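Zitari demonstration bench - walk-round checklist with comments
Kidside cell, bench 2
Checked by: Teresa Heffernan
Date: 17 Mar 2024
Marks: OK / FIX / NOTE

Before power

1. E-stop within reach of whoever is holding the pendant - OK
Comment: Within reach of me. Triệu has longer arms, so OK for him too.

2. E-stop tested, arm drops to safe state - OK

3. Board fasteners tight - OK
Comment: Gave each one a turn. One had been done up by somebody with a grudge.

4. Board surface free of splinters and tape residue - NOTE
Comment: Edges are getting pale and scuffed. Fine to work on. I would like it sanded before August, when it was last promised.

5. Floor tape intact and visible - OK
Comment: People still step over it with coffee. The tape is doing its part.

6. Marker tag flat, clean, no curled corners - OK
Comment: Please stop using it as a coaster. Calibration form 516 if it gets moved, even a little, even by accident.

Hand guiding

7. Free-drive speed limit set to training value - FIX
Comment: Found at the value Jesard uses for his own tests. Put back. Jesard informed.

8. Only one person's hands on the arm during a demonstration - OK
Comment: Two people guiding one arm teaches it to argue.

9. Pinch points at the wrist explained to new demonstrators - OK

10. Blocks grouped by the task card, open space left for the push - OK 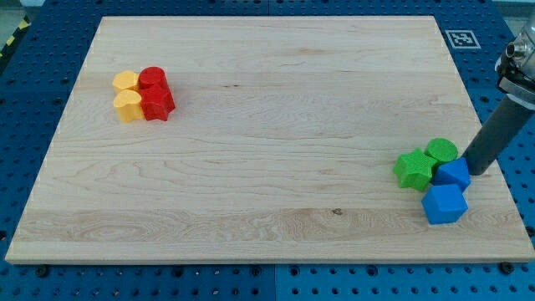 Item 10. Yellow and red at upper left, green and blue by the arm.

Comment on 10: The card says push, so push. Demonstrators keep wanting to pick things up and place them nicely, and then we get a policy with lovely manners that can't do the task. Keep the tip low and go slowly near the board edge.

Remote control

11. Operator can see the whole board from the remote seat - FIX
Comment: Could see almost all of it, plus the back of a monitor. Monitor shifted. Chair wheels now locked.

12. Arm stops when the operator lets go of the controller - OK
Comment: Tried it 5 times, including once by sneezing.

13. Spoken "clear" before control passes from hand to remote - FIX
Comment: A thumbs-up is not a word. Neither is "yep" from the next room.

14. Failed demonstrations labeled as failed before the next one starts - NOTE
Comment: Several were labeled "sort of." There is no box for sort of. Use pass or fail and put your feelings in the notes field.

Closing

15. Arm parked, brakes on, pendant on its hook - to be signed by last person out

Open after this visit: 4, 14. Items 7, 11 and 13 corrected on the spot, and I will look at 13 again without warning.

T. Heffernan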